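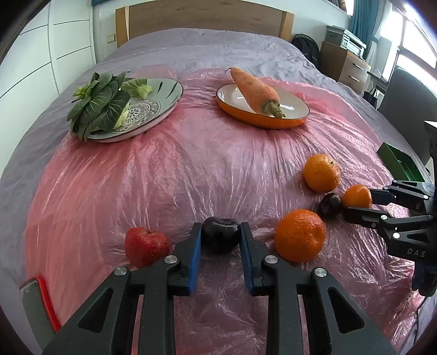
Karlijn Visser asked whether the timetable in this release can be used to plan a trip. It can, within limits, and the limits are set out under Known gaps.

Citness Mountain Access Data
README for the public release

Summary

This release describes how visitors reach the upper station at Flurkon by public transport. It covers the Willems funicular, the connecting bus from Firard, and the parking areas at the lower station. The files are intended for trip planners, local tourism offices and students of regional transport.

Contents

stops.csv – one row per boarding point, with name, elevation in meters and step-free access (yes, no or partial).
departures.csv – scheduled departures by stop, direction and season. The file holds 142 rows.
parking.csv – capacity and opening hours for the 2 parking areas. The larger one has 400 spaces and accepts coaches. The smaller one is reserved for permit holders on public holidays.
notes.txt – remarks from operators, in their original wording.

All files are in UTF-8 with a header row. Times are local and use the 24-hour clock. An empty cell means that the operator did not supply a value. It should not be read as zero.

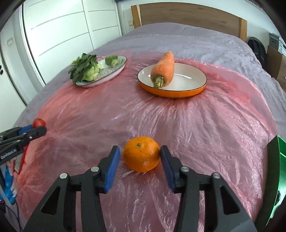
Departures after midnight are assigned to the previous service day, so a bus that leaves Firard at 00:20 is listed as 24:20. Users who load the file into a spreadsheet should set this column to text before import. Otherwise the late departures may be converted to the wrong day.

Seasons

The winter timetable applies until the funicular closes for its yearly inspection in February. The summer timetable applies from reopening. During the inspection a replacement bus runs on the valley road and carries the route code R2. Bicycles are not accepted on the replacement bus, and the trip takes longer than by rail.

Known gaps

Fares are not included. Departures added at short notice for festivals or heavy snow are also missing – the operators post these at the stations only. Elevation values for the bus stops were read from maps and have not been surveyed. Walking times between the upper station and the trailheads are planned for a later release.
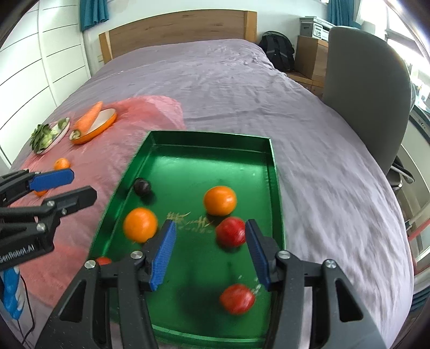
Prepared by Sem Jacobs | Citness data desk | 31 May 2026

Corrections

Please report errors through the issue tracker, giving the file name, the row and a source for the corrected value. Reports without a source are kept open until the operator has replied. Accepted corrections appear in the next release and are listed in the change log.

Terms of use

The data may be copied, adapted and published, including for commercial purposes, provided that Citness is credited. The operator remarks in notes.txt may be quoted but not altered.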